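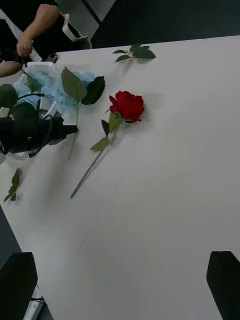

Mivwood flower shops brace for short supply after grower shuts greenhouse

July 4, 2026

MIVWOOD - Flower shops in and near Mivwood are scrambling for stock this week after Okoth Growers, the biggest cut flower supplier in the valley, closed its main greenhouse for repairs. No firm date for reopening. The company says November at the latest, sooner if parts show up.

The trouble started with the roof. A hailstorm last month cracked panes along the whole north side, and an inspection afterward found rust in the frames too. Okoth moved what plants it could to a smaller site on the Uder road. The rest were sold off cheap or composted.

"We are not going out of business," the company said in a written statement. "We ask our customers for patience while we get the building safe again."

Roses are the worst hit. Okoth grew most of the red ones sold locally, and shops now have to truck them in from out of state. One shop on Main Street had a sign up Thursday morning telling customers to order 4 days ahead. Another has stopped taking wedding orders until fall, except for couples who already put money down.

Prices are up. A dozen red roses that went for $30 in the spring is closer to double that at two shops we called. Carnations and daisies have hardly moved. Sunflowers are fine - those come from field growers and it's been a good year for them, plenty of rain early and then heat.

Some customers are going artificial instead. Skoltetti, the craft and fabric store by the bus depot, says it sold out of silk roses twice in June and has more comming. Loose greenery is selling too, mostly to people making there own table pieces. The store has added a free arranging class on the second floor, seven seats, sign up at the register. 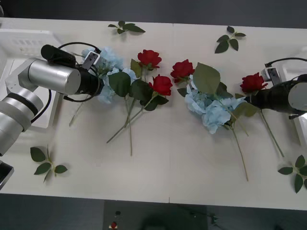

Artificial flowers and loose foliage on a white tabletop.

Churches and the funeral home said they are managing for now. The funeral home buys from a wholesaler in the city and expects no changes, though families wanting red roses should call early. The high school's homecoming sale is still on the calendar. Mums only this year.

The county farm office is taking damage reports from any grower hit by the hail, large or small. Reports need photos and a repair estimate, and have to be in before the end of the month. So far the office has heard mostly from vegetable farms with torn row covers, plus one orchard that lost nearly all its early peaches. Forms are at the front desk or by mail to Box 3963, Mivwood.

Okoth's farm stand on the Uder road stays open mornings only, potted plants and herbs, cash or check. Gift cards bought before the closure will be honored there. Subscribers to the company's weekly bouquet box can pause or ask for a refund, and the company says refunds are going out within 7 days of the request.

Road crews will also have one lane closed near the greenhouse while the old glass is hauled out. Expect delays.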